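23 Jun 2023

Printer still offline. Day two of this. 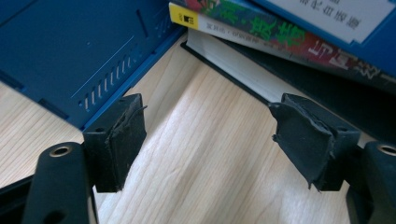

Up at 6, coffee, straight back to the laptop. Windows did its update overnight and now the Zumus printer shows twice in the list, once normal and once as "Copy 1", both grayed out. Removed both. Restarted. Both back. How.

Tried the troubleshooter, it ran for ages and said no problem found. Thanks.

Found a thread with 14 pages on it, read most of them over breakfast. Half the people say roll back the driver, other half say never roll back the driver. Rollback button was grayed out anyway so that settled it. One guy said delete everything in the spooler folder - stop the service first, empty the folder, start it again. Did that. There were 459 files in there!! Some from last November. No wonder the thing was crawling.

Printed one test page after. One. Then offline again.

Lunch at the desk, crumbs in the keyboard, will deal with it later.

Downloaded the full package from the Vonum site, 764 MB for a printer driver, took forever on our wifi. It wanted to install a photo thing and a toolbar too, unticked those. Instaler froze at 10 percent, killed it, ran it again as admin and it went through. Now only one printer in the list - good sign.

Still offline though. Went into ports and it was pointing at an old address, from before we swapped the router probably. Added a new TCP/IP port, typed in the number off the printer's little screen, hit apply.

It printed. Then it printed everythng I'd sent since yesterday, same invoice over and over. Out of paper by 4.

To do -
set a fixed address in the router so it doesn't wander off again
make a restore point, should have done that first
pause updates for a week
paper
email Rotich the invoice, they've asked twice

Going to bed early. Laptop stays off.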